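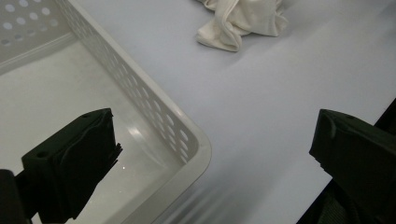

Bar and Cellar Inspection Checklist - Farnanetti Beer Hall, Kultcombe

4/12/26
By the Etim site inspection desk

Print this page | E-mail this page

Scope: public bar, cellar, glasswash, rear court and guest toilets. The upstairs rooms are covered by a separate sheet. Ratings are P (pass), C (pass with comment), F (fail, re-inspect).

1. Entry and egress

1.1 Front doors open outward, full travel - P
1.2 Rear court gate unlocked during trading - F
Comment: Padlock fitted and closed at time of inspection. Remove before next service. A snib latch is acceptable.
1.3 Exit signs lit - C
Comment: Sign over the cellar passage is dim. Replace the fitting; the tube was changed in January.
1.4 Posted capacity matches licence (354) - P

2. Cellar

2.1 Carbon dioxide alarm, test button - P
2.2 Alarm repeater at top of stairs - F
Comment: No sound at the repeater when the cellar unit was tested. Staff are not to enter the cellar alone until this is rectified.
2.3 Gas cylinders upright and chained - C
Comment: Chained, but the chain sits too low on the two tall cylinders. Move the eye bolts up to two-thirds height.
2.4 Stair nosings - P
2.5 Handrail, both sides - C
Comment: Left rail loose at the third bracket.
2.6 Keg drop mat in place - P

3. Bar and glasswash

3.1 Beer lines cleaned, log signed - C
Comment: Log signed for all taps except the dark lager. Line to be cleaned and entered, or the tap taken off.
3.2 Glasswasher rinse temperature - P
3.3 Chemicals labelled and kept away from glassware - P
3.4 Chipped glasses withdrawn - C
Comment: Several half-litre mugs on the upper shelf have chipped rims. Discard.
3.5 Floor grip behind bar - P

4. Electrical and fire

4.1 Portable equipment tagged - P
4.2 Extinguishers in date - P
4.3 Plusside heater in rear court, clearance from awning - F
Comment: Measured 883 mm. The venue's own fire plan calls for more. Lower the heater or move it to the wall bracket.
4.4 Switchboard access clear - C
Comment: 400 mm of clear floor in front of the board. Shift the folding tables.

5. Guest areas

5.1 Bench fixings - P
5.2 Head clearance at vaulted arch - C
Comment: 2,179 mm at centre, less at the sides. Renew the yellow edge strip on the toilet side.
5.3 Toilets, hot water and lighting - P

Items rated F are to be closed before the venue next trades. Items rated C are to be closed by the next routine visit - enter the date and initials beside each one on the venue copy.

Print this page | E-mail this page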